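Turnport Two-Arm Bench Cell
Page updated July 6, 2023

We stock the Turnport, and we'd still ask you to read this before you order one. Customers keep asking if it can take over hose sorting or clear the kitchen bench at home. Not yet, in our opinion.

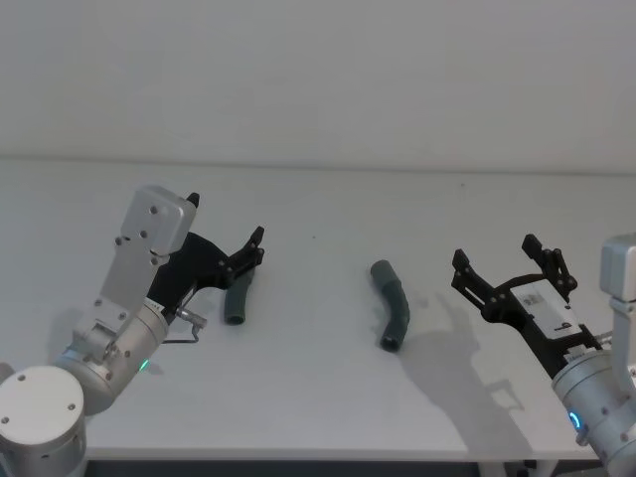 Two arms, two green tubes, both grippers open.

Picking up bent parts is the fair test. A straight rod is easy to grab from any angle, and an elbow isn't. Mirjam Imhof ran 200 cycles for us in February and had to step in on 11 of them. Fine for a lab, pretty tiring on a shop floor. 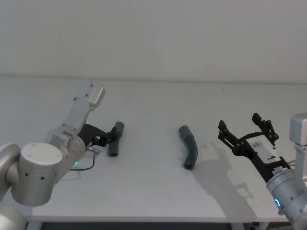

Left gripper closed on one tube, the other still on the table.

Colour: silver-grey, black grippers
Price: $2,000 a month, hire only
Household use: not recommended

Trials are booked through Johanna Hofstetter. Bring your own parts, preferably the awkward ones.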